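Hokley Donor Families Network
Minutes of the April meeting, Wednesday, 7:00 p.m.
Upstairs room, Brannigan Center

Chair: Ngan-ling Choi
Minutes: Sivaprasad Kurian
Apologies: the Burneck group, who had a birthday party to run

1. Minutes of the last meeting
Approved with one correction. The Plirow branch meets on the first Saturday, and the minutes had it as the second.

2. Welcome
Ngan-ling welcomed three new families, two of them with babies along, and a donor-conceived member in her twenties who had come by bus from Plirow. It was great to have such a full room! Name tags ran out, so please bring yours back next time if it went home on your sweater.

3. Sibling picnic
This took up most of the first half hour, and happily so. We have 60 people signed up, including a group of half-siblings from four households who have been writing to each other since the winter and will meet in person for the first time. Ngan-ling read out part of an email from one of the moms, and there was a good deal of sniffling.

Agreed: the picnic will be at the Burneck end of the park, near the restrooms. Everyone brings a dish. Stickers for "happy to be in photos" and "no photos, please" will be handed out at the gate, in two colors. Donors who have agreed to contact are welcome, but families should talk it over with their own kids before the day.

Action: Sivaprasad to book the shelter. Ngan-ling to send the parking map.

4. Money
Balance is $2,174 after the room rental. The bake sale made $121, a record for us – thank you, lemon bars. The shelter deposit will come out of the general account. A member asked if we could help with gas money for families driving in from Plirow. Strong support for this. Ngan-ling to suggest an amount at the next meeting. 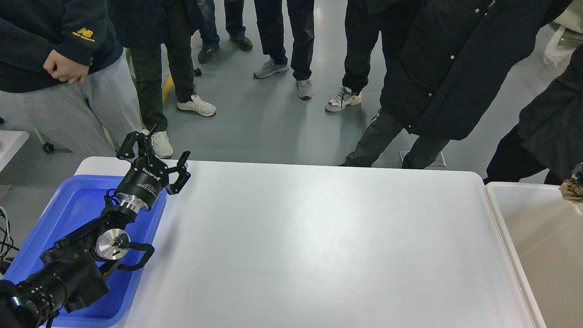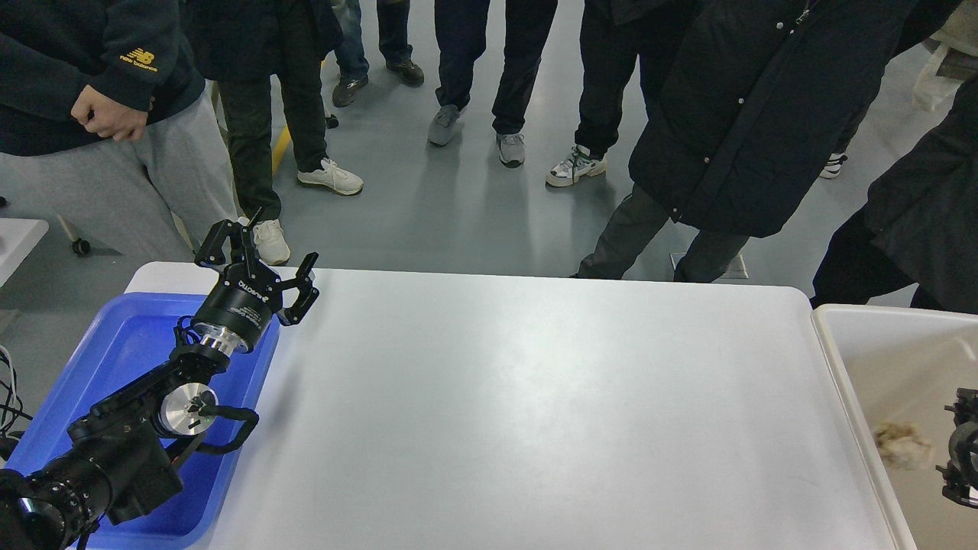

Black gripper marked ROBOTIQ and white table, both photos.

5. Letter-writing evening
The last one went so well that we are doing it again. The idea is simple: you bring the first letter you have been putting off, to a donor or to a sibling's family, and write it with company and coffee. Five people finished a letter last time and two have had replies already. One reply was four pages long, with a recipe.

There was some talk about how much to put in a first letter. Most felt that one page is plenty, with a few everyday details – what makes your kid laugh, what they will not eat. Last names and schools can wait. Sample letters are in the blue binder, and Sivaprasad will add two more with the writers' permission.

6. Books for younger kids
The lending box needs more for ages three to six. Several people offered copies their own kids have outgrown. Please write your name inside the cover if you want a book back.

7. Any other business
A wonderful update from the Burneck group: one of their teenagers has had a first phone call with her donor, and they are planning a second. She is thinking of speaking at our fall meeting, but only if she still feels like it by then.

The stroller left behind in March is still in the hall closet.

8. Next meeting
Same room, 7:00 p.m. Snacks: the Plirow families.

Meeting closed at 8:40 p.m.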